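Some notes from our month of teaching by remote control in Losberg. I write them as a thread so that I don't forget the small things. 1/

The project is called Murex. The goal is simple to say: the robot should put its fingers in the groove of a board and pull. We show this to it many times, and later it must do it alone. 2/

We have two ways to show. In the first, I wear the gloves and the headset and the robot follows my arms. In the second, we hold the robot's arm and move it slowly while the motors are soft. Both are saved by the same program, Kolorus, which a colleague wrote last winter and keeps promising to document. 3/

I expected the first way to be better because it is faster. For big movements it is better. For the last 2 cm before the groove, I prefer to hold the arm. 4/

The reason is that in the headset I can't feel when the finger touches wood. I only see it, a little late, and then I already push too much. With my hand on the wrist I feel it immediately. 5/

Before each session I check through the robot's own view that everything is in order: legs, both arms, cables. If a cable lies where an arm will pass, I move the cable first. It takes me less than a minute and I still forget it sometimes.
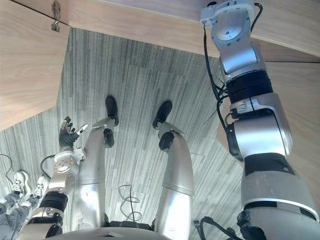 Page 1 of 2

Looking down at your own two silver legs and black feet is a strange feeling when you are the operator. The first time, I moved my real foot and waited for the robot to answer. The legs are not part of my control at all. 6/

The sneakers at the left are on the floor team's side. We have one rule there: the person near the robot says "clear" before the operator closes the gloves. If I don't hear the word, I keep my hands on my knees. 7/

About the cables on the carpet: please coil what you don't use. In September I lost a good half hour of recording to one plug which was pulled out a very little, so the connection was coming and going. I was blaming Kolorus the whole time. Sorry, Kolorus. 8/

Now, the spread hand. Beginners want to start with the hand almost closed, because a person does it like this when reaching for a narrow thing. With this hand I start open. The fingers come together on the way, and I can see each tip before it goes behind something. 9/

How many times do we show the task? Our plan said 2,000. After the first 100 I looked at all of them again and threw away 30. In most of them I had stopped in the middle to think. The robot learns the stop too – it goes halfway, waits politely, and continues. 10/

So now I think first and then I start recording. If I make a mistake, I let go, return the arm and begin a new take. A correction made on purpose is different, we keep those and mark them "recovery". 11/

The wrist view deserves its own post. The arm wears a black fabric sleeve, and the fabric is soft, so it makes folds. In some poses the folds come very near to the lens and take a big part of the view. You can lose the fingers behind your own sleeve. 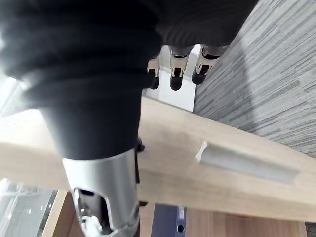

Wrist view: black sleeve, fingers beyond it, and the groove in the board at the right.

In this pose I still have three fingertips and I have the groove, so for me it is usable. The finger farthest left is already partly behind the fabric. If I lose one more, I turn the wrist a bit or I start again. 12/

Another thing which helped: the groove is very light inside, and the board is light also. In strong daylight they become almost one color for the camera. We record in the morning and again after 4 p.m., so that the robot knows both kinds of light. 13/

A question I got from the Crenshaw group: should the same person do all the takes? We tried it with one operator and the robot copied my habits very well, including that I always come from the right. Now we change operators after each block. The data is less pretty, and the robot manages more starting positions. 14/

If you have also a sleeve on your arm, please tell me how you fix it. I tried elastic band and I tried tape. The tape was worse – it pulled at the fabric each time the wrist turned. 15/

Next I will write about teaching the left hand, where I am much slower. 16/16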